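Utiven House Shared Kitchen and Dining Room
Monthly Safety Checklist with Comments
Walked: Wednesday, 7:30 a.m., before breakfast service
Marks used: OK, FIX (needs work, room stays open), STOP (do not use until cleared)

1. Exits and walkways
Rear exit door opens fully from inside without a key: OK
Exit sign lit: OK
Path from dining room to hallway clear: FIX
Comment: Two folding chairs were leaning against the wall beside the hallway door. They narrow the opening to less than a person with a walker needs. Moved during the walk. They were in the same spot last month, so the spare chairs should go back to the Darnine Street storage room after every large meal.

2. Fire equipment
Extinguisher by range, gauge in green: OK
Extinguisher tag current: OK
Fire blanket in its pouch: OK
Smoke alarm, dining room: OK
Smoke alarm, pantry: FIX
Comment: Pantry alarm sounds when tested but is weak. Battery changed, no real difference. The unit is old and should be replaced. Order the same type as the dining room so we only stock one battery.

3. Range and hood
Burners light on first try: OK
Knobs all present and readable: FIX
Hood filters clean: FIX
Comment: Left rear knob has lost its markings and it is hard to tell low from off. Filters were greasy at the corners. They are supposed to be washed every 7 days and the sheet on the pantry door has a gap in it. Whoever closes on Sunday signs the sheet.

4. Refrigerator and freezer
Refrigerator at or below 40 degrees: OK
Freezer holding solid: OK
Door gaskets seal: FIX
Raw meat on bottom shelf: OK
Comment: First reading was 47 because the door had been open for a delivery. Second reading, taken after the door stayed shut for half an hour, was 38. The lower gasket is split near the hinge. Tape is not a repair. The Rovuver service line has the part number on file.

5. Dining room tables
Legs locked and level: OK
Table covers do not reach the floor or hang into the walkway: OK
Surfaces wiped and covers changed when soiled: OK
Comment: The table nearest the window rocks if leaned on. Leg lock holds, the floor dips there. A rubber pad under one foot took care of it for now.
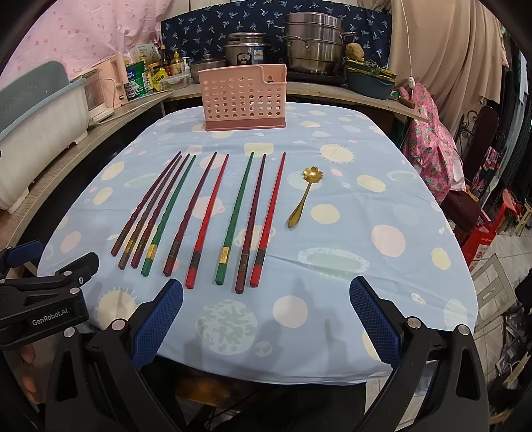 6. Utensils and small wares
No cracks, splinters or peeling finish: OK
Clean items stored dry, covered, handles toward the user: FIX
Knives in rack, not loose in drawer: OK
Comment: The drawer insert was damp underneath. Pull it out, dry it and leave it out overnight once a week. Anything with a rough edge or chipped coating goes in the trash the same day. Do not put it back in the drawer to deal with later.

7. Dish area
Hot water reaches 110 at hand sink: OK
Sanitizer strips in date: OK
Floor mat flat, no curled edges: STOP
Comment: One corner of the mat has curled and catches a shoe. Mat rolled up and taken out. Floor stays bare until the new one comes, so dry it after each load and keep the wet floor sign standing.

8. Electrical
Outlets near sink trip and reset: OK
No extension cords in permanent use: FIX
Comment: Coffee maker is on a cord again. Move it to the Moldovan Room counter, where there is an open outlet.

Carried over from last month: chairs in walkway, coffee maker cord.
Fix items due before the next walk. Mat is due first.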